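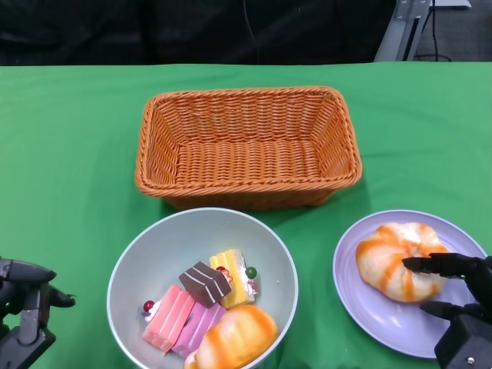
How do you keep toy cakes and toy bread clean and in one place?

Give them one open basket, wash or wipe them according to the material, and let them dry completely before they go back.

Pollgate Home Pages
Print this page | E-mail this page

Play food: sorting, washing and keeping it in a basket

Last changed 2025-01-17

In our home the toy bakery is older than the children who play with it now. Some pieces came from a Fultell set, some from the market in Karnard, and a few came with cousins and stayed. I have tried different ways to keep all this in order, and I write down the ones which I still use.

First put everything on a table

Choose a big table and cover it with a plain cloth in one strong color. I like green for this work. Cakes in pink, yellow and brown are easy to see on it, and the little berries too, which on a patterned cloth disappear at once. The cloth also stops the round pieces from rolling so fast.

Take a bowl for the cake slices, a flat plate for a bun, and leave the basket empty until the end. It is a mistake to fill the basket while you are still sorting. I did this many times, and then I had to turn it over again because one sticky slice was at the bottom.

A large pale bowl is good for slices, as they can lean on each other and you see the top and the side of each one. A long bread roll can go over the edge a little, this is no problem for sorting. For storing I want everything inside.

Look at each piece before any water

Play food can look very similar and be made from very different things. Press it gently and look underneath.

Hard plastic: Lukewarm water with a drop of dish soap. Use an old soft toothbrush in the lines between sponge and cream. Rinse and put on a towel.

Soft foam: Do not put it under the water. Foam drinks the water and keeps it inside for days, and later it smells. Wipe with a cloth that you have wrung out very well, and do not rub on painted stripes or glaze. I rubbed once on an orange glaze, and the bun has now a pale place on one side.

Wood: A damp cloth, then a dry cloth immediately.

Felt or knitted: Shake it outside first. If it needs washing, use cold water by hand, press it flat in a towel and give it its form back with the fingers. It dries slowly.

If you don't know the material, treat it like foam.

The small decorations

Berries, green balls, dots of cream. They are the first to be lost, and they need more thinking than all the cakes together. When they are loose, keep them in a small box with a lid, and put the box in the basket. When they should be glued on and have fallen off, put them aside on a saucer with the slice they belong to, and repair on the same day if you can.

Please be strict here if there are small children in the house. A berry that comes off is a thing that a baby can swallow. For children under three I take away all pieces with such parts, also the ones that look strong, and I pull a little on each decoration every time I clean. A glued berry is not safe for a baby only for the reason that I glued it.

Drying

Two days on a rack, not in the sun and not on the radiator. Turn the pieces in the evening. The hard plastic ones which are hollow often have a small hole underneath. Squeeze them or shake them with the hole down and look if water comes. If black spots come out with the water, I throw the piece away.

In December, when the kitchen windows are closed all day, I dry in the bathroom with the fan on.

Which basket

A rectangular wicker basket with sides that open outward is my favorite. The child can see inside and the hand goes in easily. With a rolled rim there are fewer ends of cane to catch a sleeve. Before you use a wicker basket for toys, go around it with the palm of your hand, inside and outside, and cut every sharp end with small scissors.

To clean the basket:
- Turn it over and tap the bottom.
- Brush along the weave with a dry paintbrush.
- Wipe with a damp cloth, only where it is needed.
- Leave it on its side to dry.

Never put it away with wet toys in it. The woven bottom lets crumbs fall through, so I have a tray under ours on the shelf. A cloth inside looks nice, but then somebody must wash the cloth also. I stopped with it.

How to fill it

Long things like rolls go along the long side. The cake slices stand in the middle with the colored tops up, in this way the child finds the chocolate one without emptying all. Round buns go in the corners. Plates I do not keep in the basket, they stand beside it on the shelf.

If the basket is so full that the pieces come above the rim, you have too much food for one basket. Put two or three pieces in a closed box in the cupboard and change them after some weeks. My children were happier about the returned cake than about a new one.

A small rule for the table

When real bread is on the table, the toy bread is on the shelf. Visitors at our house have already taken a toy bun from a plate, and one small guest bit it.

Also from us: Washing soft toys without the machine. Shelves for low ceilings. The Fontes drawer box, two years later.

Print this page | E-mail this page

Contact | Copyright Pollgate Home Pages, all rights reserved | Back to top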